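Clear desks, quicker mornings

March 20, 2018

Shared desks are only as good as the state they are left in. At Lomau, 36 people use the same work tables, and the last job of the day is clearing them.

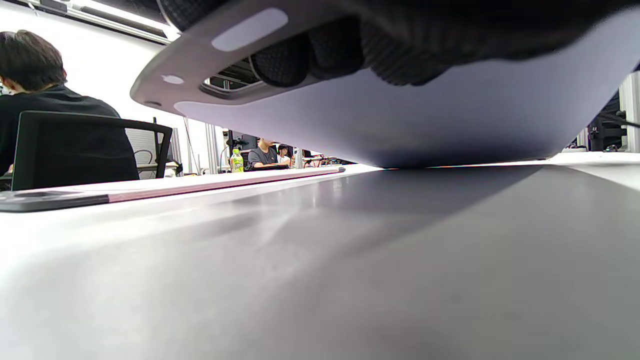
Lift, don't drag

Large, flat items mark a matt top when they are pulled across it. Tilt one edge up, get your fingers under it and carry it. Slim devices can lie flat to one side until the surface has been wiped.

Chairs and cables

Push chairs in last. Keep cables off the floor. Lomau has worked this way since November and allows 7 minutes a desk.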